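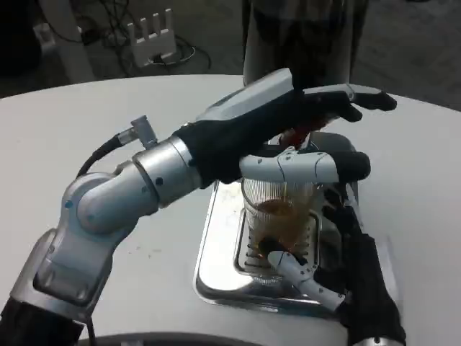
Sulldale Household Trades Cooperative
Machines and Chores Working Group
Minutes of the meeting held 2025-07-07, upstairs room, Segura Street

Present: the chair, the secretary (minutes), 12 members. Apologies from the laundry section, who were doing laundry.

1. Minutes of the previous meeting

Accepted with one correction. Where the minutes said the group "welcomes our new colleagues," the café section wishes it recorded that it did not.

2. Matters arising

The label maker has been found. The question of who had it was not pursued.

The letter to Grodel asking what their window unit does when the window is open has gone unanswered. The secretary will write again, more slowly.

3. Can a machine do a café shift yet?

The chair restated the question the group was set up to answer: whether there is any chore, in a house or on a shop floor, that members should stop training people for. The café counter was taken first, on the grounds that everyone has an opinion about coffee.

The café section spoke to its paper. Its position is that drawing the coffee is the small part of the job and has been done by a button for decades. The parts that take a person are what happens to the cup afterward. A clear plastic cup gives under the fingers. Hold it too firmly and the drink comes up over the rim, too loosely and it goes on the customer. The two-handed hold, one at the rim and one low down, was discussed at some length. Several members said they do this themselves with a soft cup and had never thought of it as a skill. One said her first employer thought of it as a skill and docked her for lacking it.

The visiting member from Tillar, who follows these things for a living, said five-fingered hands have come on a great deal and that a cup on a drip tray is now a fair thing to ask of them. Asked whether he would let one carry it to a table, he said that was a different question. Asked whether he would let one carry it to a table where he was sitting, he said it was the same different question.

Discussion of splashes. Any machine working at a coffee station will meet drips on the tray and specks on the table, as staff do. A person wipes these without being told, or is told. The café section asked whether a robot hand in a glove can hold a damp cloth, rinse it, wring it and notice it needs rinsing. The Tillar member said holding, yes. Wringing, he had seen attempted. Noticing, he would rather come back to.

He did not come back to it.

The section had drawn up a list of the chores in an ordinary counter shift, and the meeting marked it up as follows:

Placing a cup under the spout – ready, if the cups are all the same
Taking a full cup away – nearly, with patience
Fitting a lid on a soft cup – no (two members said no for humans as well)
Emptying the drip tray without a trail across the floor – no
Wiping down – the dry half of the job only
Telling a regular that we are out of the thing they always have – not considered

The chair asked that the last line be struck out. It was put to a show of hands and kept.

4. Household chores

Shorter discussion, the room having become warm.

Folding: the laundry section sent a note. It reads, in full, "Towels maybe. Fitted sheets, send it to us when it has a mother." The secretary has filed this under evidence.

Dishes: general agreement that loading is closer than unloading. Putting things away means knowing where they go, and in most homes this is a matter of dispute between the residents. A member asked whose side the machine would take. No answer was offered.

Beds: deferred to August.

Floors: the group accepts that floors are done, up to the first cable. Members with experience of robot vacuums spoke warmly of them and then described, one after another, what they now pick up off the floor before switching them on. The chair observed that this sounded like cleaning the floor. The secretary was asked to minute that remark and has.

5. Costs

The secretary reported that the trial fund stands at $1,586. The rental quoted by Grodel for a two-armed unit is $2,000 a month, with a person to look after it charged separately. The café section asked whether the person could be had without the unit. The secretary undertook to ask.

There was a longer exchange about what a fair comparison would be. One view was that we should cost the machine against a full shift. Another was that it should be costed against the part of the shift it can do, which on the list under item 3 comes to one line and most of a second. The Tillar member thought both were unfair to a technology at this stage. A member replied that she had been a technology at this stage when she was 16, and had been expected to mop.

Agreed that no money be committed before August.

6. Training

The motion as submitted: "That the cooperative suspend intake for the counter course pending developments in automation."

Proposed by the equipment section. Spoken against by the café section, the catering section and, from the stairs, a person collecting a coat. For the motion, it was argued that we should avoid training people for work that may be gone in a few years. Against, that we have been told this in each of the last several years and have been short of counter staff in all of them.

Motion lost, with 2 in favor.

Amended motion: "That the counter course continue, and that it add a session on working alongside machines, including how to turn them off." Carried. The equipment section asked that "and on" be added. Carried, with less enthusiasm.

7. Any other business

The coffee in the upstairs room was raised. It comes from a flask and is made by hand. Members were invited to consider whether this helped the case for hands in general. The chair closed the item.

A member asked whether future papers could avoid the word "seamless." Agreed.

The key to the upstairs room must go back to the bakery by six. It went back at 6:40 last time and the bakery has mentioned it.

8. Actions

Secretary to write again to Grodel about the window unit, the monthly rate, and the person.
Café section to time its own members at lids, with the results anonymous at the section's insistence.
Tillar member to bring what he has on wringing.
Equipment section to draft the new session, one page only.
All to return mugs.

9. Next meeting

August, same room, on a date to be settled once the bakery has been spoken to. Beds will be taken first.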